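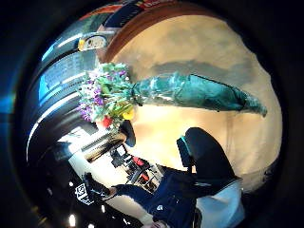 The Counter Is Part of the Shop

Small food stores that sell flowers have always depended on a few feet of surface near the till. It is where a customer sets down a bouquet in order to find a wallet, where a banana rests while someone decides whether to go back for a second, and where the wrapping paper is folded over one last time. The surface is seldom discussed in planning papers or lease negotiations. The Drunham Retail Association believes that it should be, and this essay sets out why.

Over the past several years, owners have been advised to treat every flat surface as selling space. The advice comes from suppliers, who offer racks and trays at no charge, and from consultants, who measure a store by its sales per foot. As a result, the counter has filled up. Gum, lighters, phone cards and charity boxes now occupy the area once left open for the customer's own goods. In a survey of our members completed in June, stores were asked how much of the counter was kept clear during opening hours. Of the 40 stores that replied, 24 kept less than half of it clear.

We consider this a mistake, and flowers show it best. A wrapped bouquet is long, light and easily bruised. It does not stack and it cannot be stood on end without support. The heads are wide and the wrapping narrows toward the stems, so that the whole thing needs more room than its price would suggest. When there is no room, the customer holds it under one arm, where the petals are crushed, or lays it across a rack of candy, where the paper tears. Either way, the store has spent money on a good product and damaged it in the last minute before it leaves.

Fruit presents a similar case. A banana sold singly is among the most common small purchases in our members' stores, and it marks quickly under any weight. It should have somewhere to lie that is flat and clean, apart from boxes and bags.
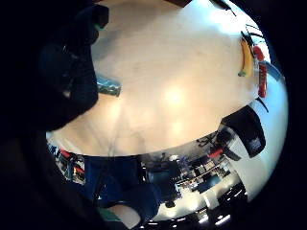
A pale tabletop with most of its surface left open, and a banana lying along the rim.

The color of the surface also deserves thought. A pale top shows dirt, and some owners avoid it for that reason. We recommend it on the same grounds. A surface that shows dirt is a surface that gets wiped, and small items such as a packet of seeds or a coin are easier to find on it. Glare from ceiling lights is a fair objection – a smooth light top will throw back whatever hangs over it – but a matte finish or a shaded lamp deals with most of the problem.

Cables are a harder matter. Card readers, scales, printers and chargers have each arrived with a cord, and few stores were wired with them in mind. Ronja Hellström, who advised the Association on its fitting guide, recommends that cords leave the counter at a single point on the staff side. We support that recommendation. It costs little when a counter is being replaced and can be managed with clips when it is not.

It has been put to us, notably by our member Kojo Ackah, that owners with high rents cannot afford empty space. His store on Prallo Street takes a meaningful share of its income from counter sales, and he is right to say that general advice is easily given by those who do not pay the lease. The Association does not ask any member to give up that income. It asks that a stretch long enough for one bouquet be kept open, and that the racks be moved to the wall or the end of the aisle, where several members report that they sell nearly as well.

The same principle applies beyond the counter. Refrigerated cases have grown taller and brighter, and notices multiply along the tops of walls and doors. Each one can be defended separately. Together they leave the customer with very little to rest the eyes on, and a bunch of mixed flowers, which ought to be the most cheerful thing in the store, has to compete with all of them. A plain wall behind the flowers does more for them than another sign.

The Association will include a section on clear counters in the next edition of its fitting guide. Members who wish to comment on the draft may write to Nii Addo at the Drunham office before the text is settled.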